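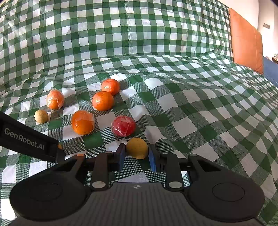 Griet trouve que le deuxième morceau est trop long de deux minutes, que personne n'attendra le refrain jusque-là et qu'il faudrait entrer directement sur la basse. Elle me l'a écrit à minuit passé, sans bonjour ni bonsoir, et j'ai lu ça ce matin le nez dans mon café. Le pire, c'est que j'ai réécouté la maquette trois fois dans le bus et que je crois qu'elle a raison (je ne lui ai pas encore répondu, il faut bien que je boude un peu).

24 février, donc. Plus que quatre répétitions avant le concert et on n'a toujours pas d'ordre de passage, pas de fin pour « Tretham », et un nom de groupe que la moitié des gens prononcent de travers. Zuronix ! J'avais voté contre en janvier et je maintiens. On dirait un sirop pour la toux. Ozan dit que dans un an on n'y pensera plus, Saadet dit que ça rend bien sur une affiche, et moi je me tais parce que ma proposition à moi était franchement pire.

Répétition d'hier soir, tiens, que je note tant que je m'en souviens. On est arrivés tous en retard sauf Tülin, qui avait déjà monté sa batterie et qui jouait toute seule dans le noir parce qu'elle ne trouvait pas l'interrupteur. On a commencé par les trois vieux morceaux, sans problème, même un peu mous. Ensuite « Erdem », et là il s'est passé quelque chose. Ozan a laissé tomber tout son arpège du début, il n'a gardé qu'une note, la même, qu'il laissait traîner, et Saadet est entrée par-dessus presque en parlant. J'en ai raté mon accord ! On l'a rejouée tout de suite pour vérifier, et évidemment c'était moins bien, et la troisième fois encore moins bien, et Tülin a fini par poser ses baguettes en disant qu'on allait l'user. Il existe un enregistrement de la première prise sur le téléphone de Saadet, avec un souffle épouvantable. Je l'ai écouté avant de dormir. La voix est loin, la caisse claire est beaucoup trop forte, et j'adore.

Pour « Tretham », par contre, rien. On bute toujours au même endroit, après le pont. J'ai essayé de finir en mineur, j'ai essayé de couper net, j'ai essayé le fondu à la main où chacun joue de moins en moins fort (on avait l'air de gens qui s'endorment). Ozan voudrait un solo. Ozan voudrait toujours un solo. Je vais reprendre le texte du dernier couplet, je pense que le problème vient de là, il y a une rime avec « lumière » dont j'ai honte depuis le premier jour. 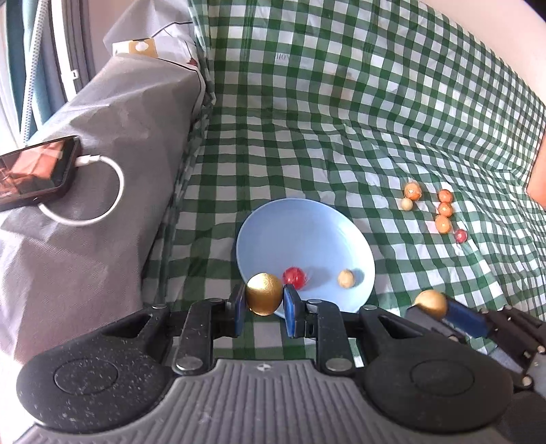 Et puis l'argent, puisqu'il faut bien en parler. Fiona Skinner nous prend 300 euros pour enregistrer et mixer les deux titres, à condition qu'on vienne en semaine et qu'on range les câbles nous-mêmes. L'autre studio demandait 760, sans le mastering, avec un monsieur très aimable au téléphone qui m'a expliqué pendant un quart d'heure la différence entre deux préamplis. J'ai dit oui à Fiona. Elle a fait le disque de Skillis, celui que j'ai écouté tout l'hiver dernier, et la voix là-dessus est tellement près qu'on entend la bouche s'ouvrir — c'est exactement ce que je veux pour « Erdem ». Je lui ai envoyé la prise du téléphone en m'excusant pour le souffle. Réponse : « Gardez le souffle. » Je n'ai pas su si c'était une blague.

Côté trac, ça commence. J'ai rêvé que je montais sur scène avec une guitare à cinq cordes et que le public attendait poliment que je retrouve la sixième. Saadet, elle, ne rêve de rien du tout, elle mange une banane et elle chante, c'est agaçant. Je lui ai demandé comment elle faisait et elle m'a répondu qu'elle regardait les chaussures du premier rang. J'essaierai.

À faire demain : changer les cordes (vraiment, cette fois), rappeler la salle pour l'heure des balances, demander à Tülin si elle peut passer prendre mon ampli, le mien de dos n'en veut plus. Répondre à Griet. Je vais lui dire qu'on coupe l'intro, mais pas toute l'intro, je garde les quatre premières mesures, il y a ce petit glissé de Saadet auquel je tiens. Et si elle insiste, je lui fais écouter « Erdem » et on change de sujet.

J'ai retrouvé le capodastre, au fait. Il était dans la poche de mon manteau d'été.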